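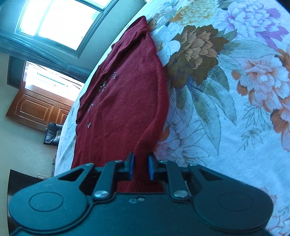
Collection for the clothing set resumed in May, and I have been asked to set down how the work is being carried out at Endby. The aim is to gather 3000 recorded examples of garments being lifted, straightened and folded in ordinary homes, from which the Willum model will learn to do the same.

All recording is done with the hand-held gripper. The operator closes the jaws on the garment, carries out one task from start to finish, and releases. A recording that contains two tasks is split afterwards or, more often, discarded. We ask operators to work at the pace they would use when putting away their own washing.

Knitwear has taken up most of my attention this month. A shirt has a crisp edge and the blue finger pads find it readily. A jumper offers a soft fold, and the operator must judge how much of it to take between them. Buttons and sparkly trimmings call for further care, and our guidance is now to take hold at the hem, well clear of any decoration. Lilibeth Rivera wrote that guidance after reviewing the first recordings from the Layug household, and it has been adopted at all 9 homes.

The question of backgrounds was raised again. Otis, our earlier model, was trained almost entirely on plain grey tables and performed poorly on anything with a pattern. Operators have therefore been told to leave their own bedding in place, flowers included – a large printed peony beside a red sleeve or hem is a fair test of whether the system can tell cloth from cloth.

Failed attempts are to be kept and labelled as such. Several operators had been deleting them, with good intentions, and I would ask that this stop. Please also note the garment type before recording begins, as labels added in the evening have been less reliable.

Coats will follow once the knitwear quota is met.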